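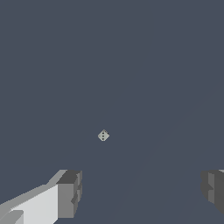

Pale gray cube against a slate-blue surface.

Home Programs Facilities Equipment Care Contact

Caring for Basketball Equipment at Home

The Tostberg Recreation Department lends and sells used basketball equipment to households throughout the year. The following guidance applies to balls, portable hoops and nets kept in a garage, basement or driveway. Borrowed items should be returned in the condition in which they were received, allowing for ordinary wear.

Cleaning the ball

Rubber and composite balls may be wiped with a soft cloth dampened in warm water and a small amount of mild dish soap. Work along the channels with an old toothbrush, wipe again with plain water, and dry with a towel. Balls should not be soaked, placed in a dishwasher or dried with a heater.

Leather balls require a different method. Use a cloth that is barely damp and no soap. Leather balls are intended for indoor courts only, and a single afternoon on asphalt can damage the cover permanently. Bleach, furniture polish and solvent wipes are unsuitable for any type of ball.

Inflation

The correct pressure is printed near the valve and varies by model. Moisten the needle with a drop of water or glycerin before inserting it, and push it in straight. A dry needle may tear the valve or force it into the bladder. The Flomo hand pump supplied with department loan kits has a gauge on the handle; release air a little at a time until the reading falls within the printed range.

A ball brought in from a cold garage will read low. Leave it indoors for 2 hours before checking the pressure.
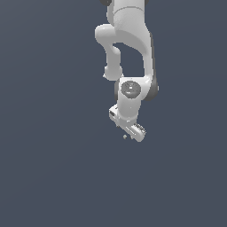
Storage

Store balls indoors where the temperature stays above 40 degrees Fahrenheit. Car trunks are a frequent cause of warped covers in July and August. A Ruppert wall rack holds 4 full-size balls and should be fastened to studs with the screws provided. Drywall anchors alone are not sufficient. Mesh bags are acceptable if hung clear of the floor.

Do not stack heavy items on a ball, and do not store it fully deflated. Partial pressure helps it keep its shape through the winter.

Portable hoops

Residents should check the base each month for leaks. Sand is preferred in areas subject to freezing. If water is used, drain the base before the first frost or add a non-toxic antifreeze approved by the hoop manufacturer. The base must be filled before the pole is raised, and two adults should carry out any move.
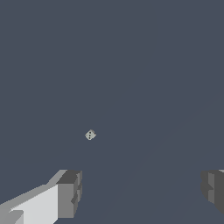
Tighten the bolts at the rim and backboard bracket at the same time, using a wrench of the correct size. Surface rust on the pole may be removed with fine sandpaper and covered with an outdoor metal primer and paint. Clastik touch-up paint is available at the equipment desk in black and white. Allow each coat to dry for the period stated on the can.

Nets

Nylon nets left outdoors should be replaced when the loops begin to fray. Keep hands and rings clear of the rim hooks during replacement, and use a stable stepladder on level ground. Chain nets may be rinsed with a garden hose.

The department keeps roughly 1,000 items in its lending inventory. Damaged equipment should be reported to the equipment desk before it is returned, with the tag number if the tag is still attached.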